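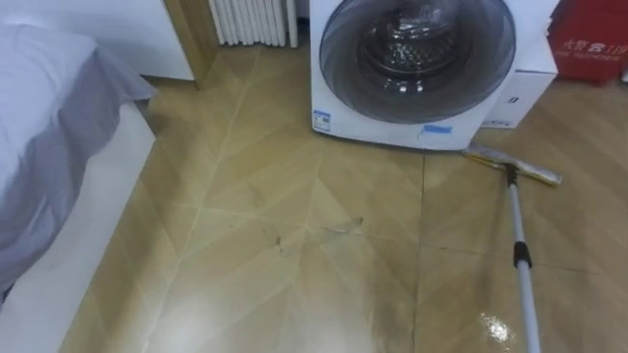

Chez Kekitz, la collecte d'exemples pour un robot ménager commence rarement par le robot — elle commence par le sol. J'ai commencé en mars, avec les séries Miranda, et je pensais que passer la serpillière serait la tâche facile (quelle blague !). Un manche télescopique posé en travers du carrelage, un lit d'un côté, un lave-linge au fond : il faut des passages dans chaque recoin. On a gardé 1 230 démonstrations sur près de 3 285, et Anca Moldovan, qui relit tout, en voudrait encore 80 avec des taches près des joints.
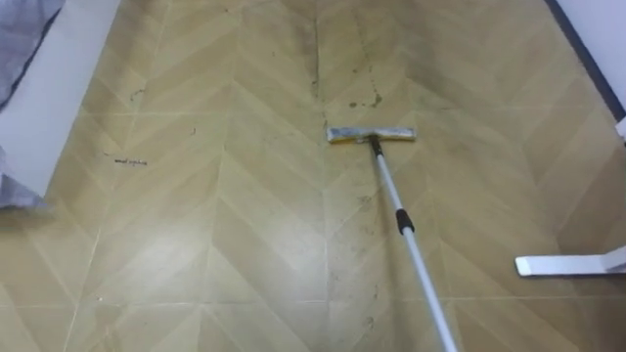

## Annotation

Chaque séquence est ensuite découpée dans Irnel en gestes courts : approche, contact, poussée, retour. Moi, j'étiquette aussi les essais ratés — ils servent au modèle quand il doit se corriger.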